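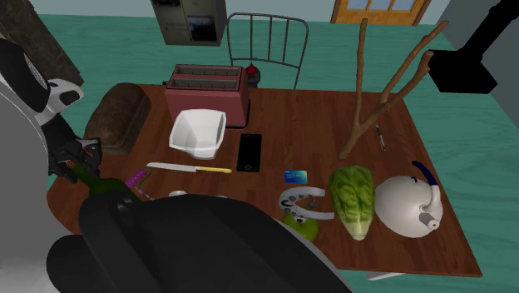 Slide 1. Storage and staling in plain loaves. Start with the definition: staling is a change in the crumb and crust that makes bread less acceptable to eat, excluding spoilage by mould. Most of it is starch retrogradation, in which the amylopectin chains re-order as the loaf cools and stands. Water moves outwards from crumb to crust at the same time. Point to the brown loaf at the back corner of the table: a rounded top with a textured crust, the shape assumed in all the figures that follow. Crust of that kind starts dry and crisp and takes up water from the crumb beneath it.

Slide 2. Temperature. Retrogradation runs fastest a little above freezing, so the fridge is the worst place in the house for bread. Freezing stops it for practical purposes. Pause here, people usually want to argue.

Slide 3. The Korcombe trial. 30 loaves, one recipe, baked in April at the Itstead bakehouse. Loaf weight 600 g after cooling. One loaf was dropped and left out, so n = 29 in every chart. Three stores: paper bag, closed bread bin, fridge in a sealed bag. Firmness taken at the centre slice, same time each day. If asked about the probe, refer to Syafiqah Yusof, who set it up and has the calibration sheets.

Slide 4. Results. Read the left axis aloud, the labels are small. Fridge loaves firmest by day two. Paper bag loaves kept a better crust on day one and lost most water overall. Bread bin in between on crust, softest on crumb. Do not claim anything about flavour, the panel was too small.

Slide 5. Reheating. Warming the crumb past around 60 °C melts the re-ordered starch and softens it again. The effect is short and the loaf firms up faster the second time. Sopacua flour behaved the same as the control; skip the table if running late.

Slide 6. Next steps. Repeat at Kostemville with a sourdough, longer storage, and water content measured separately for crumb and crust. Questions. Handouts are by the door.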